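Alliance Diary: February

This entry covers the February season of the Hrnčiar Alliance on the Zosura server. As in earlier entries, it has been prepared by the recording officer from the event log, the officers' channel and written remarks sent in by members. Character names are used for the dead, player names for everyone else.

The Vunder campaign

The alliance entered the Vunder pass in the first hours of the season. The plan agreed in the officers' channel was to take the lower fort, hold it through one full supply cycle, and move on the upper fort only after the second wagon train had arrived. Régis Renaud was named field leader. Janka Malý was given charge of the wagons, a duty she has carried out for three seasons and has asked in writing to be relieved of.

The lower fort fell without difficulty. Its garrison had been reduced by the patch of the previous month, which moved the archers off the north wall and into the yard, where they are of little use to anyone. The alliance lost two characters in the assault. Both were scouts under level 14, and both were lost to the river and not to the enemy. Members are again reminded that heavy boots cannot be removed while swimming.

The hold was less orderly. The first wagon train reached the fort at the expected time, with grain, rope and lamp oil in the amounts requested. The second left the coast with an escort of 18 and was met at the ford by a company from the Nutent guild, whose presence in the region had been reported that same evening and had not been read. The escort fought well. The wagons were burned all the same, and the escort captain, a level 41 warden named Obrash, was killed while attempting to turn the lead team. Obrash had been in continuous play since the server opened. His player has asked that no collection be held.

Régis Renaud then chose to go forward to the upper fort with the supplies in hand. The recording officer notes that this was within his authority. It was also against the plan. The assault reached the second gate and stopped there for want of lamp oil, the tunnels beyond the gate being impassable without it. A retreat was called at 11:40 p.m. server time, and the force was back inside the lower fort shortly after midnight.

In his written remarks, Régis Renaud takes responsibility for the decision and adds that he would make it again, the upper garrison having been seen to be at half strength. Tsion Gebru, who commanded the left column, agrees with him about the garrison. She does not agree about the oil, and she points out that her column had asked for a count of it twice before leaving camp. Both statements have been placed in the archive in full.

The treasury

The treasury opened the season with a healthy balance and closed it at 252 crowns. Nearly all of the decline is the cost of the wagons, which must be bought outright from the coastal yard and cannot be insured. The remainder went to repairs on the lower fort and to one purchase of fireworks, made from the general fund during the hold, which has been queried. The member concerned has returned the money.

Hedvika Procházka has proposed that wagons be built by alliance carpenters in future. Her figures are persuasive on timber and less so on iron, the price of which rose steeply when Nutent took the mines at the head of the valley. A trial wagon is to be built before the next season opens. If it survives one trip to the lower fort and back with a full load, the matter will be put to the members.

There was some discussion of selling the fishing rights on the east shore. The offer received was low, and the rights have been kept. Several members fish there for pleasure and made their feelings known at length.

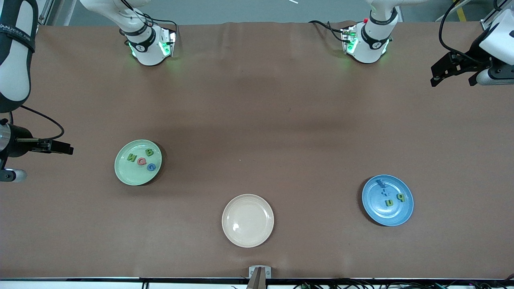
Losses

The following characters died during the season and will not return. Under the rules of the Zosura server, death is final, and the alliance does not petition for exceptions.

Obrash, warden, level 41. Killed at the ford.

Little Tamsy, herbalist, level 29. Killed at the second gate while treating the wounded. Her herb notes were shared with the alliance before the season began and are the basis of the present healing guide.

Corvane, archer, level 33. Killed at the second gate.

Ninefold, scout, level 12. Drowned.

Pell of the Marsh, scout, level 9. Drowned, in an attempt to reach Ninefold.

Hask, mule handler, level 22. Killed by a boar on the road home, after the campaign had been declared over. The recording officer has been asked whether Hask should be listed among the campaign dead. He was carrying alliance goods and is listed.

A remembrance was held on the hill above the harbor. Turnout was good, and for some time the server was slow as a result. Zuzana Murín read the names. Two members of Nutent came unarmed and stood at the back, and their courtesy was acknowledged in the regional channel the following morning.

Relations with Nutent

The two alliances have been at war, under the terms of the server, for most of a year. In that time there has been little contact beyond the ordinary insults. After the remembrance, a message was received proposing that the ford be treated as neutral ground for wagons traveling without siege equipment. The proposal was brief and politely worded.

Opinion is divided. Janka Malý supports the proposal strongly and has observed that she is the only officer who has had to cross the ford in both directions in the rain. Régis Renaud is opposed, on the ground that Nutent gains more from a quiet ford than Hrnčiar does while the mines are in its hands. Tsion Gebru would accept it for a single season with no promise to renew. No reply had been sent by the time this entry was closed, and members are asked not to send replies of their own. One such reply has already been sent – it was in verse – and an apology has followed it.

New members and training

Fourteen days into the season, the training ground at the old tannery was reopened. The ground had been closed while the wolves there were respawning faster than new characters could deal with them, a fault that has now been corrected by the server team. Hedvika Procházka has taken over instruction from Zuzana Murín, who continues as quartermaster.

The course has been shortened. New players now begin with escape routes and the use of the horn, and move on to weapons afterward. Under the old order, a good many characters learned to use a spear very well and died on the way to their first posting. The horn lesson is required of all members who wish to travel beyond the toll bridge, including those who have played on other servers and believe that they know how it works. On Zosura, the horn can be heard by both sides.

Two returning members asked to be excused from the course. One was excused. The other has since fallen into the tannery pit, survived, and enrolled.

The officers also considered the matter of voice chat during assaults. At the second gate there were at times so many people speaking that the order to fall back was not heard by the right column, which stayed in place for several minutes and was fortunate in its losses. From next season, only column leaders and the field leader may speak once a gate has been engaged. Members who wish to sing may do so on the march.

Corrections to earlier entries

The January entry stated that the bridge at Low Sarn was burned by Nutent. It was burned by a member of this alliance who was cooking. The entry has been amended.

The same entry gave Tsion Gebru's rank as captain. She is a marshal and was one at the time.

The map attached to the autumn entry shows the lower fort on the wrong bank of the river. It has been withdrawn, and members who printed it should discard it before the next march.

Matters carried over

The question of who holds the upper fort's spare key remains open. It was last recorded with Corvane, whose body was not recovered, and it may now be in the possession of anyone who has passed the second gate. Régis Renaud has asked for a small party to go up and look, on foot and without banners. Zuzana Murín will issue lamp oil for it from the harbor store, against signature.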